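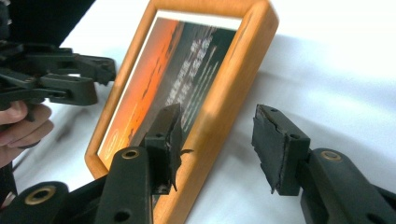

Framed sunset print, wood frame, some scuffs on the side.

STENVILLE FILM HOUSE - pre-screening safety check
Screen 2, November, before the 7:00 show (Carhuamaca, subtitled)

Exit signs lit: OK, left one dim. New bulb ordered
Aisle lights: FAIL row 5, two out. Taped off, need fixing before doors
Fire extinguishers: OK. Tag 1197 in date, tag 3146 due this month
Booth door closes by itself: sticks. Same as last time
Projector vent: OK, filter dusty, cleaned it
Seats: 32 has a loose arm, do not sell
Carpet edge by ramp: lifting agian. Trip hazard, glued, check after show
Emergency lighting test: OK, came on right away
Sound level, trailers: too loud, Clinberg trailer esp. Turned down
Lobby poster stand (Ralimik): blocking side exit, moved. Please dont put it back there
Wheelchair spaces: clear
First aid box: low on band-aids

Result: open OK once row 5 is done. Recheck booth door next month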